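Fibre, heat and spin: how cloth wears out at home

Most garments are not worn out by wearing. They are worn out by a combination of abrasion, heat and detergent, and a large share of that takes place in the drum of a washing machine. The textile trade has measured this for decades with rubbing rigs and tear testers, yet little of the data reaches the care label.

Siyabonga Radebe has spent most of his working life on the problem. He runs the wear laboratory at Florkent, a small testing firm in Trinesness that takes in fabric from mills, uniform suppliers and hotel laundries.
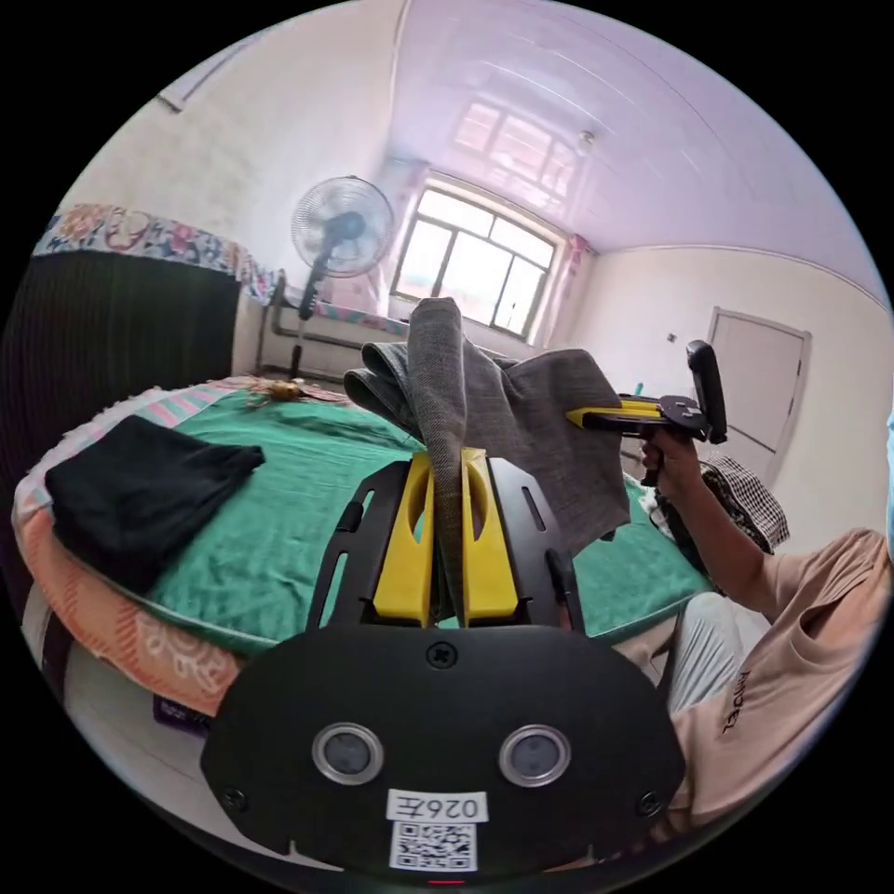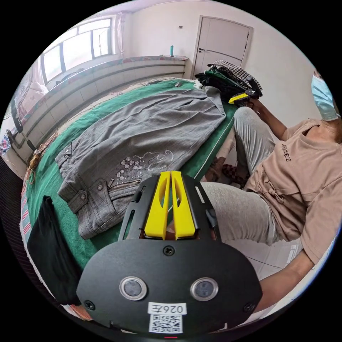
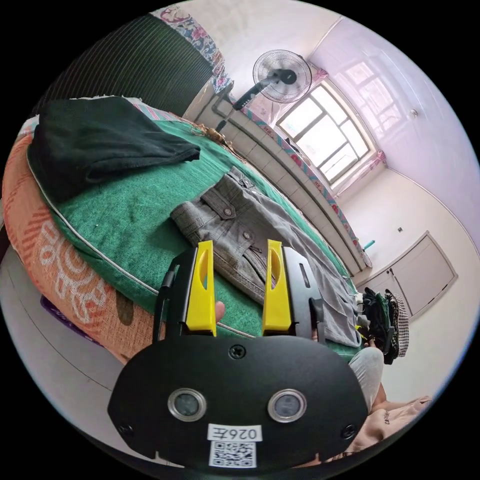

Grey cloth in the bedroom.

What a wash does to cotton

A cotton yarn is a bundle of short fibres held together by twist. When the yarn is wet the fibres swell, the weave tightens, and the surface of each yarn is pressed against its neighbours. Movement in the drum then rubs those contact points. Fibre ends work loose, stand up as fuzz and break away as lint. The cloth becomes thinner by a small amount each time.

Radebe's laboratory follows this by weight. Samples are dried, left to settle in a room at fixed humidity, and weighed before and after each block of washes. In a trial that ran until August, 202 cotton samples were put through the same programme at two temperatures. The hotter group lost more weight and more strength, and the difference was already clear by the end of the first block.

"Temperature gets blamed for all of it," Radebe says. "Part of the damage is mechanical. A long cool wash with a half-empty drum can be harder on a shirt than a short warm one with a proper load."

The size of the load matters in both directions. An underfilled drum lets each item fall the full height of the drum and strike the metal. An overfilled one stops the items from moving past each other, so soil is not carried off and the user washes them again. Florkent recommends filling a cotton wash until a hand fits flat between the clothes and the top of the drum.

Denim and the fold line

Denim behaves differently from shirting. In the usual construction the warp is dyed and the weft is not, and the indigo sits near the outside of the yarn, leaving a pale core. Abrasion removes the dyed layer first. Loss of colour is therefore an early sign of wear, visible long before the cloth is weak.

It appears first wherever the cloth is folded. Hems, pocket edges and the ridge beside a side seam stand proud of the surface and take most of the rubbing. A crease set during spinning does the same, which is why stiff new jeans can come out with pale streaks down the leg. Turning them inside out moves the abrasion to the back of the cloth but does not reduce it.

Zips and buttons add a local problem. An open zip has a row of hard teeth on either side, and these catch on anything knitted. Florkent's standard instruction is to close zips, leave buttons undone and wash trimmed items in a net bag. Buttons are left open to spare the thread at the buttonhole, which otherwise takes the strain when the garment twists.

The spin cycle

Spin speed is a trade between water and creasing. The Åberg test drum used at Trinesness was rebuilt to allow any speed up to 2000 revolutions per minute, well above what most households have. At the top end the cloth leaves the drum with little free water and with creases that a domestic iron struggles to remove. Elastane blends show a further effect: repeated hard spinning followed by hot drying leaves the stretch yarn slack, and knees and cuffs stop returning to shape.

Line drying avoids the second half of that. Tumble drying does most of its harm in the last minutes, when the fibres are already dry and brittle and the drum is still turning. Sensor dryers are meant to stop before this point -- thick waistbands often mislead them.

Labels and what comes next

Skutik, a workwear supplier and one of Florkent's regular clients, has begun replacing the maximum temperature on its labels with a recommended one. The maximum is a safety limit for the garment, and many buyers read it as an instruction. The company sent 483 overalls out with the new label, and 295 have so far come back for strength testing. Results from the remainder are expected once the current hire contracts end.

Radebe is cautious about the outcome. Returned workwear arrives with no record of how it was washed, and the laboratory has to estimate this from fading, seam condition and residue left in the cloth. He has asked for a wash log to be sewn into the next batch.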